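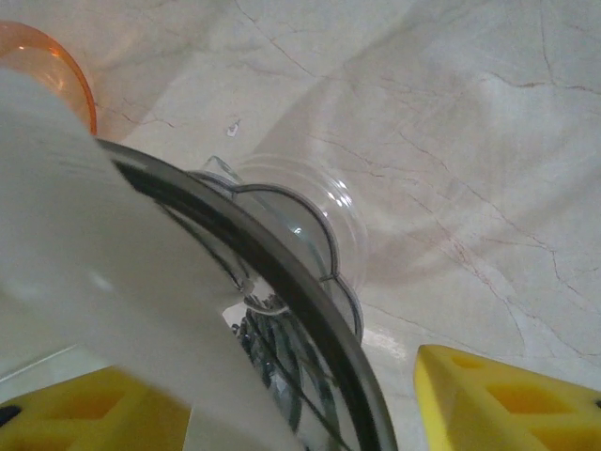 Galería: la encimera de Ruth, por fin terminada

Imprimir
Enviar por correo electrónico

Quienes seguís esta página desde el verano sabéis lo que me ha costado llegar hasta aquí, porque empecé a hablar de la cocina en junio y desde entonces no he hablado de otra cosa (pobre familia la mía). Quería una piedra con carácter, de esas que se miran mientras se espera a que suba el café, y le di tantas vueltas que en el taller de Plirura ya me reconocían la voz por teléfono. Vi muestras blancas, muestras grises, una verde que me tuvo una semana entera sin dormir, y al final me quedé con este mármol beige y crema con vetas rojizas que se abren y se quiebran por toda la superficie. Mirad sobre todo la parte de arriba, a la derecha, donde una red larga de vetas color óxido baja en diagonal: yo le digo «el río», y fue lo que me decidió. El vaso transparente de la batidora está tumbado encima, y me encanta que la piedra se siga viendo a través de la base, que tiene forma de flor, con sus lóbulos redondeados. Al fondo, a la izquierda, asoma el cuenco naranja, que con la luz se pone de un ámbar precioso.

Del vaso también me habéis preguntado mucho, así que aprovecho y os cuento. Lo compré en Kazmi, la tienda de menaje que hay bajando hacia el mercado, después de que el anterior se me rajara de arriba abajo con un puré de calabaza. Pagué 50 euros y no me arrepiento. Las cuchillas son oscuras, de metal, y se ven muy bien ahí dentro, todas apiñadas en el fondo; yo las limpio con un cepillito de biberón y agua jabonosa, con muchísimo respeto, que ya me llevé un susto con las del otro. El aro negro lo repaso aparte, con un paño, y luego dejo que todo se seque al aire. Hay quien lo mete en el lavavajillas sin pensarlo dos veces — yo soy de las antiguas y prefiero fregarlo a mano mientras escucho la radio.

Y ahora la parte aburrida, la del dinero y los plazos, que es la que más correos me trae. La piedra me costó 900 euros, cortada y pulida, y a eso hubo que sumarle 278 de transporte y colocación. El montaje lo hicieron los de Inwood, dos muchachos muy callados y muy cuidadosos que vinieron con la pieza envuelta en mantas, como si trajeran un piano. Tardaron 6 horas. Yo me había imaginado que en una mañana estaría todo listo y hasta tenía invitada a mi hermana a comer, de modo que acabamos las dos en el balcón con un bocadillo de tortilla, tan contentas.

Sobre el cuidado del mármol os digo lo que hago yo, que cada casa es un mundo. Para el día a día, agua templada y una gota de jabón neutro, y enseguida un paño seco para que no queden marcas. Nada de vinagre ni de limón. Si se cae zumo de naranja lo seco en el momento, aunque esté al teléfono, y cuando preparo batidos para los niños pongo debajo una tabla grande. Me dieron también una botella de sellador de Fukisura y todavía no la he abierto; si alguna la ha probado en una piedra clara, que me escriba, por favor, que me da miedo que me oscurezca el río.

El brillo lo tenía yo por un problema. Mi cocina recibe mucha luz y pensaba que con un acabado pulido aquello iba a parecer una pista de hielo, pero los reflejos quedan suaves, con zonas más pálidas aquí y allá, y algún destello suelto según cómo le dé. Las migas se disimulan bastante entre tanta veta, cosa que con tres criaturas en casa se agradece una barbaridad — aunque las blancas, en las partes oscuras, cantan lo suyo.

Me queda por decidir el color de la pared. Tengo dos botes de prueba en el pasillo, uno hueso y otro un terracota muy clarito, y cada persona que entra por la puerta tiene que votar, quiera o no. De momento va ganando el terracota.

Ruth Cárdenas
28 de diciembre de 2018

Imprimir
Enviar por correo electrónico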